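Zerevum is a plain-text collection of home recipes, mostly soups, flatbreads, dumplings and slow stews, and we're so happy it's finally in one place! Everything started as handwritten cards, which Asnakech Jemal and Liên Thái typed up one shoebox at a time.

## What's inside

- 3940 recipes in `recipes/`, one Markdown file each
- 2690 of them with metric weights as well as cups
- `swaps.csv`, a list of 400 ingredient swaps (teff for buckwheat, tamarind for lime, that kind of thing)
- 33 recipes in `unsorted/` that we still can't read all the way through

## Fields

| field | meaning |
|---|---|
| `title` | name as written on the card, odd spellings kept |
| `serves` | number of people, blank if the card didn't say |
| `time_min` | total minutes, resting included |
| `heat` | low, medium, high or oven |
| `steps` | one step per line, in order |
| `cook_notes` | scribbles from the margins (the best part, go read them!) | 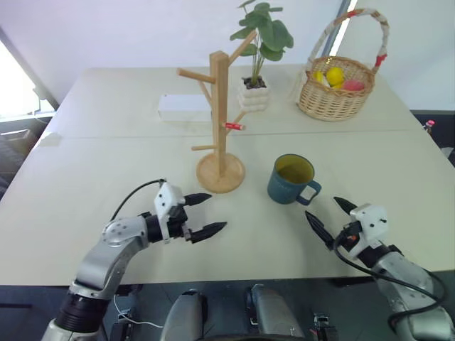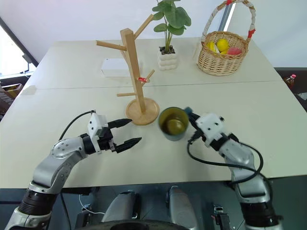
*Mug on the table, both pictures.*

## Getting started

Clone the repo and run `python find.py "red lentil"` to search titles and steps together. Add `--under 30` if you're hungry and want something quick. Ngân Diệp wrote the search and it handles Vietnamese and Amharic titles with or without accents, so type however you like.

## Known problems

- "Cup" means whatever cup the cook had. The Brellport cards seem to run small, so taste as you go.
- Oven temperatures are in Fahrenheit except in `trokthorpe/`, where they're still Celsius.
- Yeast amounts in the older bread files don't say fresh or dry. Clifford Sandhu is baking his way through them and fixing each one as he goes.
- Some soups appear twice under different names. We kept both if the broth was different.

## Adding a recipe

Please do! Copy `template.md`, fill in what you know, and open a pull request. Janelle Javier reads new ones in the evening, usually after 7 pm, and will probably ask what you serve it with.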